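Okay, I have a new obsession, and it's tablet weaving! My friend Ebise Admasu brought a half-finished band to our October stitch night, and I could not stop staring at those little square cards flipping back and forth. I went home and cut a set out of an old deck of playing cards that same evening.

For my first band I used 16 cards and some leftover Bilari cotton in rust and cream. Threading took me two whole episodes of my baking show (four holes per card, so go slow!), and then I was off — four turns forward, four turns back, and there were actual diamonds.

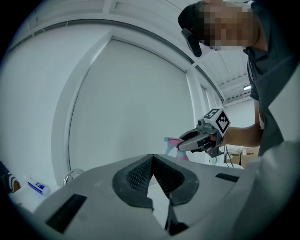

*Gray and white, with a black V in the middle.*

My edges were wobbly for the first few inches. Ebise told me to snug the weft on the next pass instead of yanking it right away, and wow, what a difference. The band is going to be a strap for my project bag, and I've already warped up a second one in green for my sister. Next I want to try letters!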